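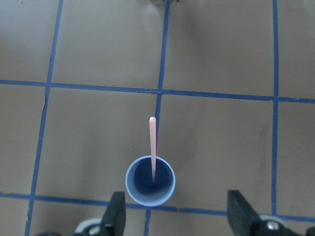

Figure 4-1. Wrist view at the start of a grid check, jaws open, cup and pink stick in view.

4.3 Setting up the grid overlay in Siria

The overlay ties wrist camera pixels to cells on the taped surface. The planner reads cell numbers from it, so complete this section before loading any pick sequence.

1. Open the Siria console and select Perception > Surface > Grid.
2. Set the line color to Blue. Leave the width filter on Auto.
3. Move the arm to the HOME_HIGH pose and press Capture.
4. Check that each tape line has a green trace. Lines do not need to be straight - the fit allows for bend and slope.
5. Press Save. The default map ID is 386.

Note: The fitter joins short breaks in a line. Longer breaks are reported as warning 3,222 and must be bridged by hand with the Join tool.

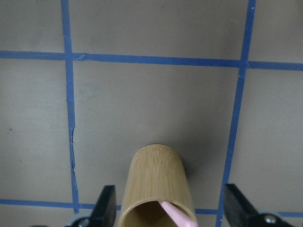
Figure 4-2. Cup between the open fingers, with lifted tape on the left vertical line.

6. Select Objects > Cup and run Detect. The rim, not the stick, sets the grasp center.
7. If the detected center jumps between captures, raise Smoothing to 3.

CAUTION: Do not start Close Jaws from the console while the planner is in Auto. Both commands will be queued.

8. For a cup on its side, change Pose Prior to Free. With the prior at Upright, the detector may return a center outside the cup.
9. Run Detect again and compare the two results in the log.

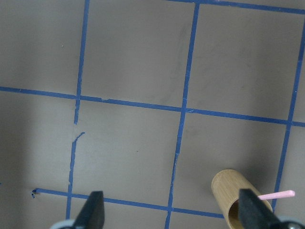
Aiguo Zheng adds that on Siria 2 the Pose Prior setting goes back to Upright after every restart, and that it is safer to set it in the start-up script than in the console.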